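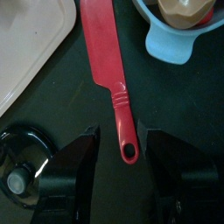

Chapter 9
Comparing Grippers on the Same Task

A gripper data sheet lists stroke, maximum force and payload. None of those figures says how the gripper will behave when it has to take hold of one particular object on one particular table. A toy knife shows the problem well. Its handle is narrow at the neck, wider toward the rounded end, and pierced by a hanging hole, so two fingers closing at the end of the handle meet a different shape than the same fingers closing at the ridges. If the rounded end sits nearer to one finger than the other before closing, that finger touches first and the knife is pushed sideways until the second finger meets it. Whether this matters depends on the finger pads, the friction of the tabletop and what the arm has to do next.

This chapter is about setting up a comparison so that the answer can be trusted. It assumes you have worked through Chapter 5 and can calibrate a wrist camera to the tool frame. You will need an arm, at least two grippers or two sets of fingers that fit it, and a small collection of objects. Play food and toy utensils are a good choice. They are light, cheap to replace, and awkward in useful ways.

9.1 What is being compared

Students often change two things at once. They swap the fingers and, while the tool is off, move the camera to a better place. The success rate goes up and there is no way to say why. Change one item per trial set and write down the rest: controller version, closing speed, force limit, camera mount, lighting.

The course in Hollham on which this chapter is based used two parallel grippers, called Stolmont and Korletey in the tables that follow. Both were run from the same controller, with the same 200 grasp attempts planned for each. Nassoro Langat, who ran the lab sessions, had each group write its scoring rules before the first attempt and hand them in. Groups that skipped this step argued later over whether a grasp that slipped and held should count as a success - the rules in Section 9.4 come out of those arguments.

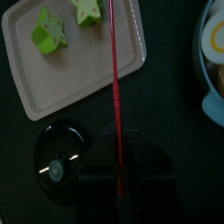
Photo: Fikstead Robotics Teaching Lab

A thin handle held upright between two fingers, as in the photo, hides much of itself from a wrist camera. The fingers cover the part of the rod that matters most, and its lower tip is lost in shadow. On a dark tabletop, black fingers also give the camera very little contrast to work with. A second, fixed camera to the side is worth the extra cabling whenever grasp depth is one of the things you are scoring.

9.2 Choosing the objects

Pick objects that differ in the width of the grasp, the stiffness of the surface and the height above the table. Include at least one long, thin object and one that can be grasped in several ways, such as a star-shaped slice. Place each object by template, and record its position before every attempt.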